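Capítulo 4
Inventário e custo de posse

Toda empresa tem duas contabilidades: a que entrega ao fisco e a que está no armário do corredor. A segunda raramente fecha. A papelaria Mota, que nos acompanha desde o capítulo 2, descobriu isso numa quarta-feira, quando o sistema jurava haver 300 marcadores em estoque e a prateleira, menos otimista, mostrava 200.

Os 100 que faltavam não foram roubados, ou pelo menos não no sentido emocionante da palavra. Saíram em bolsos, em mochilas, em empréstimos de cinco minutos contraídos em março. O contador lançou a diferença como "quebra", termo que o leitor encontrará muitas vezes neste livro e que serve para quase tudo, menos para coisas quebradas.

Materiais de baixo valor unitário costumam ser tratados como despesa no ato da compra. Canetas, lápis, tesouras: ninguém deprecia uma tesoura. A questão muda quando o mesmo item é mercadoria, comprado para revenda, pois aí cada unidade parada imobiliza capital e ocupa espaço que alguém aluga.

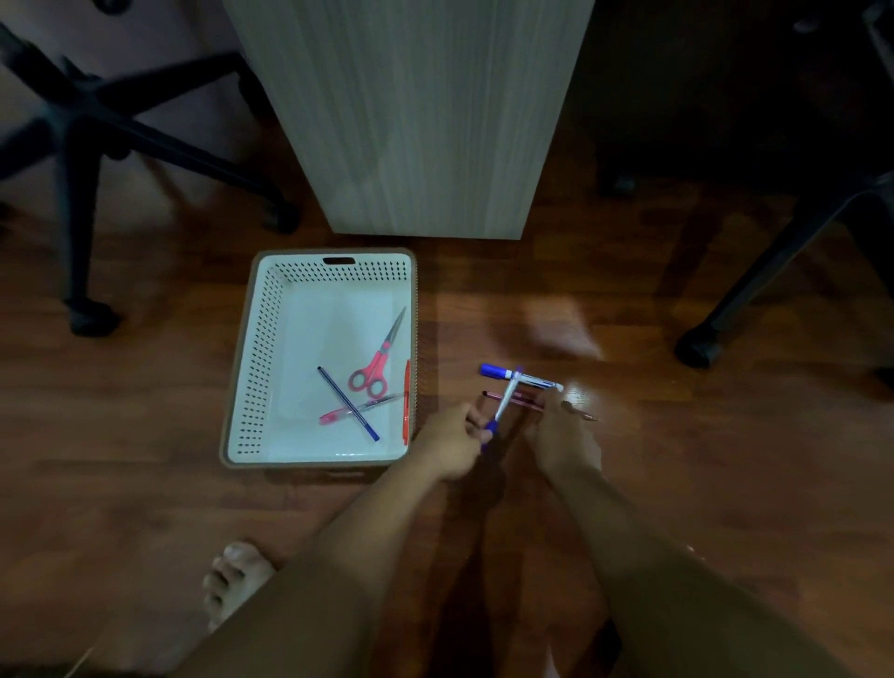 Beatriz Carvalho objeta que contar tudo sai mais caro do que perder um pouco, e que na Gritik, com o inventário mensal, gastavam-se 30 horas de trabalho para achar uma caixa de lápis. A objeção é boa - tão boa que lhe dedicamos a seção 4.3.

Por ora, basta distinguir o custo de pedir, o custo de manter e o custo de faltar. Os dois primeiros aparecem em notas e recibos. O terceiro aparece na cara do cliente, que atravessa a rua e compra na Tromau.

4.1 O custo de pedir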